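Planner closes the wrong drawer, or says it's done when a drawer is still open

Asked in Motion planning & task logic, 4 replies hidden

Hi all, I'm stuck on something that feels dumb. I've got a two-drawer cabinet task running on our Ostach stack, with Cluleron doing the drawer state estimate. The goal is just "both drawers shut, don't knock anything off the top." The lower drawer is easy, it's usually way out and the arm goes right for it. The trouble is the upper one. If it's only open a crack, the estimator calls it closed and the task ends with a happy green success flag. Super annoying when you come back from lunch to a log full of wins that aren't.

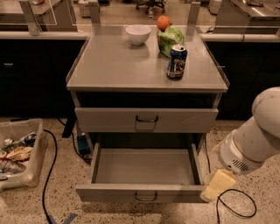 I already tried dropping the closed threshold from 15 mm to 5 and then it goes the other way, it keeps pushing a drawer that's fully home until the force limit trips. I have 1,796 logged episodes to test against, so I can replay pretty much any suggestion. Is this a perception thing or should I be fixing it in the task logic?

Flollard

2 answers

Hamish Rakena
Bit of both, I think. I'd stop using one number for everything. Give each drawer an "open" threshold and a lower "closed" threshold, and let the state keep its old value in between. That gets rid of most of the flicker. Then don't let vision have the last word on closed. After a push, check whether the gripper stalled near where the front panel should end up. If it did, mark it closed and move on, even if the estimate still says 4 mm or whatever.

Also check which edge you're measuring from! Looking down from a head camera, the countertop lip and the top of the upper drawer front sit almost on the same line, and ours was happily fitting the lip (took me two evenings to spot, and I only found it by drawing the fitted edge on the replay). The lower drawer never had that problem for us.

One more thing, do upper first, then lower, but replan in between. If you plan both pushes up front the second one starts from a stale pose.

Sheehan
have you tried updating Cluleron? mine was weird in July and then it was fine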